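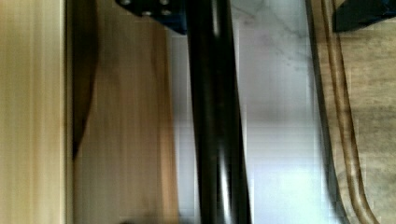
3.2 What Sits on the Counter

Kitchen studies love the stove and the sink, and we think the stretch of counter between appliances deserves just as much attention! It is where bread gets sliced, towels get dropped and drawers get left open while a person thinks. In our home diaries, collected in February, households wrote 487 notes on counter use, and the ones about toast were the liveliest of all (Haugland alone filled two notebooks with them).

We sorted the notes by neighbor, meaning which item is kept next to which. Figure 3 belongs to the group we call "toast corners," where a toaster and a cutting board share one working spot.

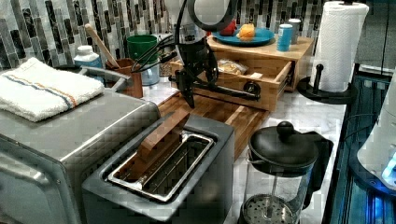
Figure 3. A toast corner: two-slot toaster with a wooden piece resting in the slot, cutting board behind, folded striped towel on the toaster oven, and a utensil crock at the back.

Toast corners were a delight to study. The board and the toaster pull other things toward them, and the top of a toaster oven quickly becomes a shelf. Diary writers seldom planned this. One told Olmedo that her towel "just lives up there now," and we heard close versions of that line in many homes. Section 3.3 takes up the drawers, where the same pull works in the other direction and small tools drift away from the spot where they are used.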